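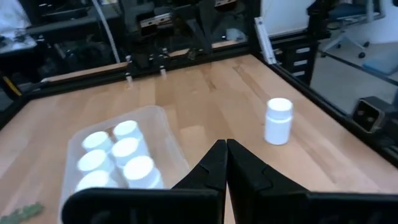
**Why do pill bottles have such wide, chunky caps?**

Most of them are made so that grown-ups can open them and small children can't. A cap like that has two layers, one inside the other, and you have to push down and turn at the same time to make the layers grip. If you only turn it, the outside spins round and clicks and the bottle stays shut.

## What is a pill bottle made of?

Nearly always plastic. Plastic is light, it doesn't smash if it lands on the bathroom floor, and it can be made in any colour. White is very common. A white bottle keeps out a lot of the light, and some medicines and vitamins go off more quickly if light gets to them. You may also see brown ones, which do the same job.

The plastic starts as small beads. These are melted and made into a short tube with a screw thread at the top. The tube is put inside a metal mould and air is blown into it, so the soft plastic swells up like a balloon until it touches the sides. When it cools, the mould opens and out comes a bottle. The cap is made separately, in a different mould, by squeezing melted plastic into the gap.

## Why are they round?

A round bottle is strong all the way along its side because it has no corners to crack. It is easy to hold and a label can be wrapped round it in one go. A round bottle also fits a round cap, and a round cap is the only sort you can screw on.

Round things have one problem. When you pack them together there are always gaps between them. Try it with some cups on a tray. Square boxes fit with no gaps at all, but a square box is harder to seal tightly.

## Why put them in a bin?

In this sort of storage, a bin means an open box with no lid. It has nothing to do with rubbish. Shops, chemists and people at home use bins to keep small things of the same kind together.

One tall bottle on its own is easy to knock over. Put it in a bin with others on each side and there is much less room for it to tip. You can also lift the whole lot at once, wipe the shelf and put it back.

A see-through bin lets you check what is inside without taking it down. You can spot a space where a bottle is missing, too.

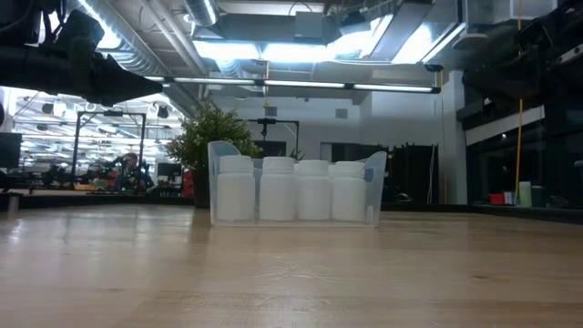

## How do you pack a bin neatly?

You can try this with any empty bottles that are all the same size. Clean shampoo bottles or small drinks bottles work well. Don't use bottles with medicine in them.

1. Wipe the bin and put it on a flat table.
2. Check that every cap is screwed on straight. A crooked cap makes a bottle taller on one side.
3. Stand the first bottle in a corner.
4. Put the next one beside it so they touch.
5. Carry on along the side until the row is full, then start a second row.
6. If the bottles have labels, turn them all to face the same way.

Leave a little space at the end if you can. If the bottles are jammed in, you will have to tug to get one out, and the rest may come with it.

## A sum to try

The Dunivine chemist's shop gets a delivery of 396 bottles. Each bin holds six, in two rows of three. How many bins does the shop need? Divide 396 by 6 and you get 66. Now work out how many bins would be needed for 165 bottles. This one doesn't come out evenly, so the last bin will be only partly full – remember to include it. (You should get 28 bins, with three bottles in the last one.)

## Staying safe

Child-resistant caps slow small children down, but they don't stop every child. Medicines and vitamins should be kept up high or in a locked cupboard, where little brothers and sisters can't reach.

Some tablets look and even taste like sweets. If you find a pill bottle, or a tablet on the floor, don't open it or taste it. Leave it alone and tell an adult straight away.

**Words to know**

**Mould:** a hollow shape that melted plastic is pushed or blown into.

**Thread:** the raised line that winds round the neck of a bottle, so the cap can screw on.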